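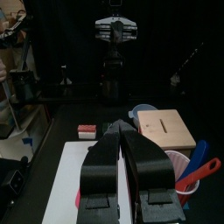 Ticket 3207 – Wrist view drops out partway through recording
Project: Brallus
Queue: Krawczyk data collection
Status: Open, waiting on replacement cable

Reported problem
The recorder keeps running but the wrist stream freezes for a second or two, then catches up. Arm positions log normally the whole time. We lost 14 episodes from the morning set before anyone noticed, all tabletop pick and place.

Checked so far
Restarted the Irna recorder. No change.
Swapped USB ports on the host. Freezes came less often but did not stop.
Dropped the second arm's stream and recorded one arm only. Same result, so bandwidth is probably fine.
Moved over to the toy kitchen tasks, where the wrist has to tip back to get under the cabinet.
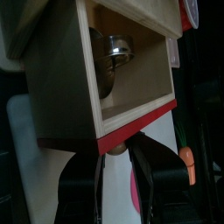 Freezes are much worse with the wrist at that angle. Holding still there for 10 seconds was enough to bring one on. With the wrist level, it took several minutes. That points to the cable or its connector at the last joint – not the software.

Workaround
Record level-wrist tasks only. Run the Bondden frame check after each episode and delete anything with repeated frames. Please don't trim around the gap, the training loader reads those as good episodes.

Next
Fit the new cable with more slack at the wrist, then rerun the kitchen tasks.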